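Corner Weights, Street Tires and the Matby Coupe

The setup sheet for the Matby coupe runs to 4 pages, and most of it concerns a car that leaves the shop looking the same as it came in. Nam-gil Pyo, who runs the alignment bay at Undotstead, starts every job with the tires. Pressures are set cold. A low tire changes ride height at that corner, and the scales report the error as a weight problem.

Ballast goes in the driver's seat to match the owner. The fuel tank is filled to the level the car will normally run. On this car the total came to 2541 pounds with the seat loaded, a respectable number for a coupe that still has its carpet and rear glass.

Cross weight is the figure most owners ask about. It is the sum of the right front and left rear, divided by the total. A road car with adjustable spring perches can usually be brought close to 50 percent, though the owner has to accept a small difference in ride height from side to side. The sway bars are disconnected first. A preloaded bar will hide an uneven spring until the car meets a bump in mid-corner. 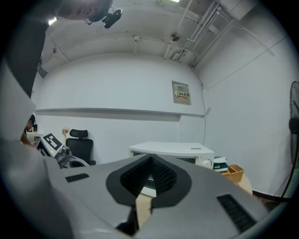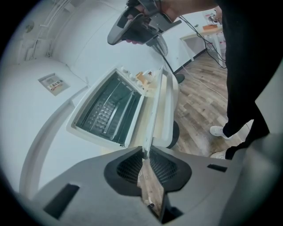

With the perches locked, the end links go back on and are adjusted to length with the car at rest. Only then does Pyo set camber and toe. Doing it in the other order means doing it twice, as each turn of a perch moves both.

Ju-won Hyun, who owns the coupe, drives it to work and to the Zaltusow hill climb in August. He asked for 2 degrees of negative camber in front, with toe at zero. Pyo would have used less camber for commuting, and the inner shoulders will wear faster than stock. Hyun accepted the trade.

The full session, scales included, is billed at $290. MacAulay dampers like these need their clickers returned to the recorded baseline afterward, counted from full stiff - never from full soft, where the last stop is vague. Wheel nuts are torqued again after the first drive, and the toe is checked once more when the springs have settled.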